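Fitting a board top to a steel bench frame

Revised 23/07/2021 by Idrisa Laizer

These notes cover replacing a worn top on a welded or bolted steel bench frame with a plain board top, then leveling it so that flat parts can be set down and checked without rocking. The frame used in our shop is the Drustine pattern, painted black, with crossbars below the top rail. Other frames work the same way if the top rail is flat and has holes for fixing screws.

You will need:

Board top, cut to size
Wood screws, shorter than the board thickness plus the rail thickness
Oversize washers
Drill with a depth stop
Straightedge at least as long as the short side of the bench
Spirit level
Feeler gauges
Sanding block, fine grit
Clear finish, water based

1. Check the frame

Remove the old top and scrape the rail clean. Set the frame in its final position and adjust the feet until the level reads true in both directions. Lay the straightedge corner to corner. If a feeler gauge shows a gap under the middle, loosen the crossbar bolts, push the frame square, and tighten again. A welded frame cannot be corrected this way - use thin shims on the rail instead.

2. Mark and drill

Place the board face down on padded supports and lower the frame onto it. Set an equal overhang on the long sides. Mark through the rail holes with a pencil, lift the frame away, and drill pilot holes with the depth stop set 4 mm short of the face. Our rail has slots in place of round holes on the short sides. Put the screw in the center of the slot so the board can move with the seasons.

3. Fasten

Start at the middle of each long side and work out to the corners. Snug all the screws first, then go around again and tighten. Overtightening pulls the board down between screws and shows up later as a low spot.

4. Finish

Sand lightly along the length, vacuum, and wipe with a barely damp cloth. Apply two thin coats, with light sanding between them. A thick coat stays soft for days and takes marks from metal parts. Keep the bench clear for 7 days after the last coat.

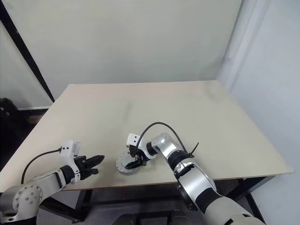

5. Check the surface

Use a flat metal part with a machined face, such as a flange or a base plate. Remove any burrs from the rim and bolt holes with a fine stone before it touches the board. Set the part down flat, without dragging it, and press on opposite sides of the rim in turn. If it rocks, rotate it a quarter turn and try again. Rocking that follows the part means the part is bent. Rocking that stays in one place means the board is high or low there.

Mark high spots in pencil and take them down with the sanding block. Low spots near a screw usually come up when that screw is backed off slightly.

Care

Wipe smudges with a dry cloth first, then with mild soap and water. Avoid solvents on a water based finish. Recheck the level every April, or any time the bench has been moved - the feet on the Drustine frame creep when it is dragged.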